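Engelhardt Laboratory Course, Handout 4
Good Practice for Hand-Held Gripper Work
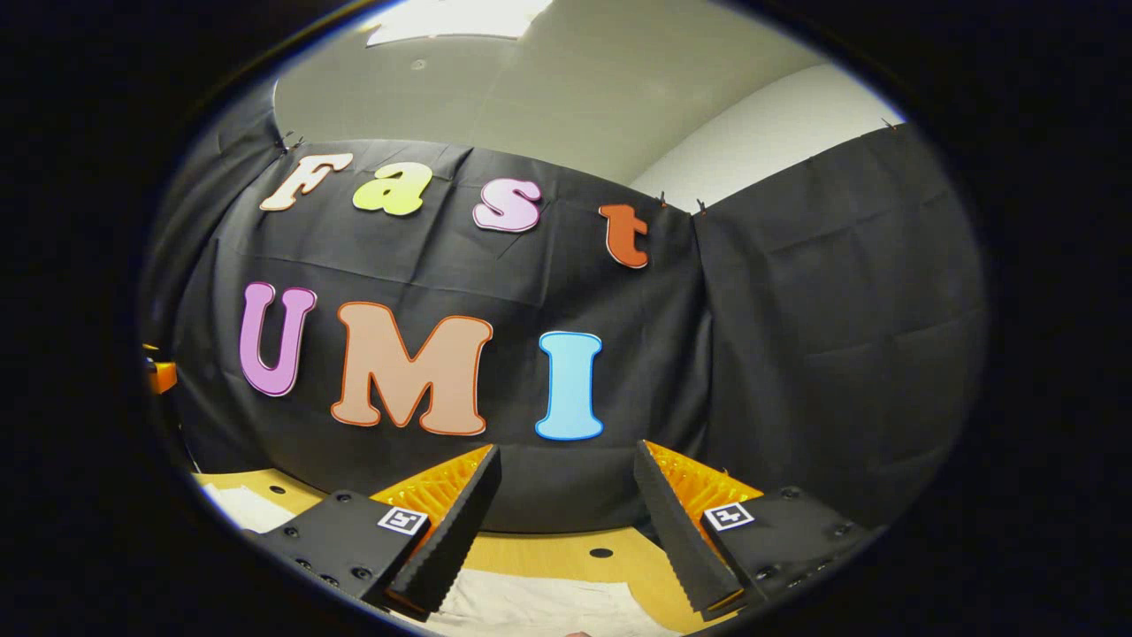 Each student is responsible for the condition of the gripper signed out to them. Before starting, check that both finger pads are seated and that the markers on the mounting blocks are clean and flat. A lifted marker must be replaced - do not press it back down.

Keep sleeves and cables clear of the jaws. Sessions end after 32 trials, including failed ones, and all trials are entered in the Risitton log.

Report damage to Room 234 the same day.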